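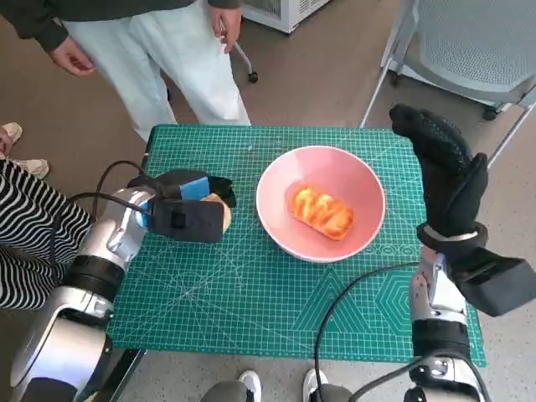
Futthorpe Neighbourhood Kitchen
Progress report to the Kulier Fund
July 26, 2022
Prepared by Hacer Dağdelen, program coordinator

Where we are

The grant paid for a second weekly baking class, a replacement oven and part of the rent at the Drustden Street hall. The second class has been running since January. The oven went in later than we planned and is now in regular use. Rent is paid up to the end of the grant period.

Classes

We have 22 people enrolled across the two classes. Most live within walking distance of the hall. The morning class is mainly retired people and parents with small children, and the evening class is mainly people who come straight from work. Ilham Ramadan teaches both. She has moved the evening class to a shorter recipe list so that everyone can take something home before the hall closes.

The first block covered plain loaves, flatbreads and rolls. The second block added rye and sourdough. Attendance dropped off in the sourdough weeks. People told Ilham they found it hard to keep a starter going at home between sessions, so we now keep one at the hall and hand out portions of it. Attendance has picked up again.

We had promised a printed recipe booklet by this point. The text is finished and Firdevs Akbulut is translating it into Turkish. Arabic will follow. We expect to have it printed in the next reporting period, and the money for it has not been touched.

Oven and kitchen

The old oven could not be repaired. The new one came from Esteves, who also took the old one away. The hall wiring had to be upgraded before it could be connected, which we had not allowed for. The electrician charged $300 and we covered this from our own reserve. We are not asking for it to be added to the grant.

The council inspected the kitchen after the work was done. The inspector asked for two changes: a lidded bin beside the hand basin and a thermometer log for the fridge. Both are in place.

Staffing

Ferhat Yalçınkaya left his position as kitchen assistant to take up full-time work. Aatos Hyvönen has taken over the same hours at the same rate, and has finished his food safety training.

Changes to the plan

We would like to move the children's holiday session from the winter break to the spring break. The hall is booked by another group for most of the winter dates and we could not get enough hours in the kitchen. The cost would stay the same. Please let us know if you need this request on a separate form.

Next period

Both classes will continue. We will print the booklet, run the holiday session if the new dates are approved, and start a short waiting list for the evening class, which is full. Receipts and the attendance sheets are attached to this report. The bank statement will be sent on as soon as the branch issues it.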